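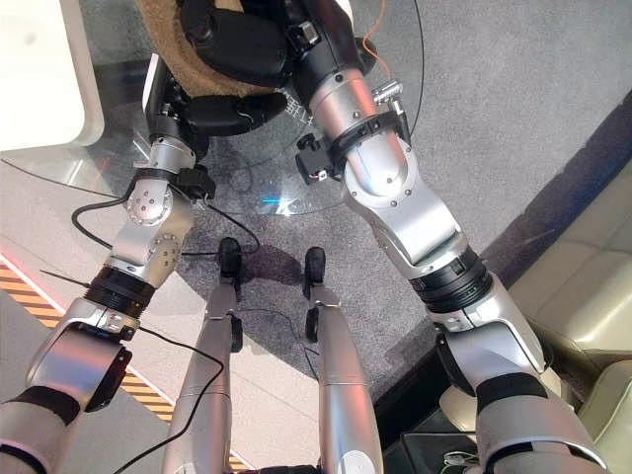

24 de julho de 2020 - por Leena Keskinen
Tempo de leitura: 2 minutos

4. Preparar o relatório de progresso do projeto climático

Esta secção explica como o coordenador nacional prepara o relatório semestral no Naltix, depois de o plano de ação ser aprovado. Antes de começar, é preciso ter o plano aberto e as atividades já ligadas a um setor. Cada atividade aceita uma imagem de capa. O sistema guarda a capa junto com o título, e os dois aparecem na lista dos parceiros.

4.1 Criar o relatório

1. No menu Planos, escolha o país e depois o período. O período que começa em janeiro aparece sempre primeiro.
2. Carregue em Novo relatório. O campo Resumo aceita até 300 palavras.
3. Para cada atividade, indique o estado: não iniciada, em curso, concluída ou suspensa.
4. Se a atividade está suspensa, escreva o motivo no campo Observações. Sem este texto o relatório não pode ser enviado.
5. Guarde o rascunho.

Nota: o rascunho fica disponível durante 42 dias. Depois deste prazo, passa para o arquivo e só o administrador o pode recuperar.

4.2 Ligar o financiamento

1. Abra o separador Fontes.
2. Escolha o parceiro na lista. Se o parceiro não existe na lista, peça a criação a Teemu Laitinen, na equipa Skerken.
3. Escreva o montante na moeda do contrato. Não faça a conversão à mão - o sistema aplica a taxa do último dia do período.
4. Marque se o valor é prometido ou já recebido.

Cuidado: quando altera um valor de prometido para recebido, a alteração não se pode desfazer depois do envio.

4.3 Enviar para revisão

1. Carregue em Verificar. Os campos em falta ficam com margem vermelha.
2. Escolha o revisor. Para os planos da região Perkar, o revisor é Vilja Salminen.
3. Carregue em Enviar. O revisor tem 12 dias úteis para responder.

Nota: os anexos podem ter, no total, até 200 MB. Se tem mais, divida os documentos por atividade e não por data.

Se o relatório voltar com comentários, veja a secção 5.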